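Flumon Tabletop Finish Care Kit – Owner's Guide
Section 4: Cleaning and re-oiling a wooden tabletop

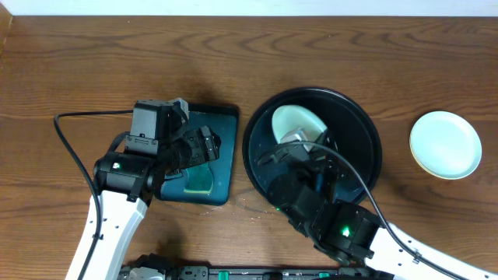 Read this section through before you start. The full job takes one evening plus an overnight wait, and the table can't be used during that time. If you only want to wipe the table down after meals, follow 4.1 and skip the rest.

4.1 Everyday cleaning

1. Brush off crumbs and grit with a dry cloth. Grit left on the surface will scratch it once you start wiping.
2. Dampen a second cloth with warm water and wring it out well.
3. Wipe with the grain, from one end of the table to the other.
4. Dry the surface right away with a clean towel.

Note: Dish soap is fine in small amounts. Do not use bleach, glass cleaner or anything labeled as a degreaser.

4.2 Checking whether the table needs oil

Put a few drops of water on the part of the table that gets the most use. Wait 8 minutes. If the drops are still standing, the finish is in good shape. If they have soaked in and left a dark spot, go on to 4.3. The spot will fade as it dries.

Most kitchen tables need oil once or twice a year. January is a hard month for wood in heated homes, so check then even if the table looks all right.

4.3 Preparing the surface

1. Clean the table as in 4.1 and let it dry for at least 9 hours.
2. Fold the fine abrasive sheet from the kit around a flat block.
3. Sand lightly with the grain. Two passes are enough on most tables. Go over water rings a third time.
4. Vacuum the dust, then wipe with a barely damp cloth.

Caution: Do not sand a veneered table with a power sander. Veneer is thin and the damage can't be repaired with this kit.

4.4 Applying the oil

1. Open a window. The room should be at normal room temperature.
2. Shake the Brutilley oil bottle well and pour a small amount onto the applicator pad.
3. Work in sections the width of your forearm. Spread the oil thinly, with the grain, and overlap each section slightly.
4. Leave the oil for 15 minutes. Add a little more to any patch that looks dull.
5. Wipe off all the oil that has not soaked in. Oil left standing on the surface turns sticky and is slow work to remove.
6. Leave the table overnight before putting anything on it. Keep hot dishes off it for a week.

WARNING: Rags and pads soaked with oil can catch fire by themselves. Lay them flat outdoors to dry, away from anything that burns, or put them in a metal can filled with water and close the lid. Never leave them in a pile.

4.5 If something goes wrong

Sticky surface: Rub with a cloth and a little fresh oil, then wipe dry at once.

Light streaks: The oil went on unevenly. Let it dry, sand lightly and apply one more thin coat.

Dark ring around metal objects: Wood high in tannin reacts with iron. Use the Nernden stain remover, sold separately, and test it on the underside first.

The steps in 4.3 were revised on April 3, 2023 by Ditte Baldursdóttir. Owners of the older kit with the coarse gray sheet should not use that sheet on oiled wood – order the fine one instead.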